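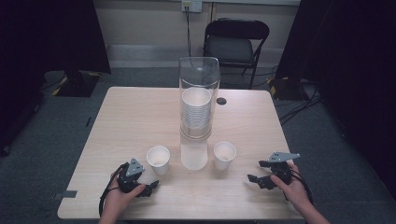 Fuseini Quartey told us that in his office the loose cups always went back to the shelf upside down, and that he had never once thought of returning them to the stack. Two other respondents gave nearly the same answer. We take these remarks as a starting point for this section, which is concerned with what people do with a paper cup between the moment it leaves the stack and the moment it is used.

4.2 Single cups and the stack

Figure 3. Stack of white paper cups in a clear cylindrical container, with one empty cup standing on each side of it.

In the earlier part of the study (Section 3) we treated the container only as a place for storage. The interviews made us change this view. Of the 37 people who answered the questions on shared supplies, 11 said that they look at the container first to judge whether there are enough cups for everybody, and only after this do they take one. A transparent wall makes this possible without lifting anything. In Figure 3 the ridged lips of the nested cups can be seen through the side, while the lower part of the container looks frosted, so that the eye goes naturally to the upper part.

A cup that has been separated from the others has an uncertain status. It may be clean, or somebody may have already drunk from it, and an empty white interior does not always settle the question. At the Silura site the staff solved this by a simple habit: a cup standing upright on the table is free to take, and a used cup goes directly to the bin. At Cesard no such habit existed, and the respondents there described throwing away cups that were probably clean. The kitchen log at Cesard gives 710 cups for the month of April, but it does not separate used from unused ones, so we can't say how large this loss was.

The distance between the single cups and the container also seems to matter. When a cup stands close to the stack, as both cups do in the figure, respondents tended to read it as prepared for a guest – one of them used the word "served". When the same cup was left on a window sill or beside a keyboard, it was read as forgotten. We did not plan to test this, and the observation comes from free comments only.

Returning a cup to the stack was rare at both sites. Most people gave hygiene as the reason, but a few mentioned that the opening is narrow for the hand and that it is easier to take a cup out than to put one in. The question of the opening is taken up again in Section 4.3, together with the containers with a lid.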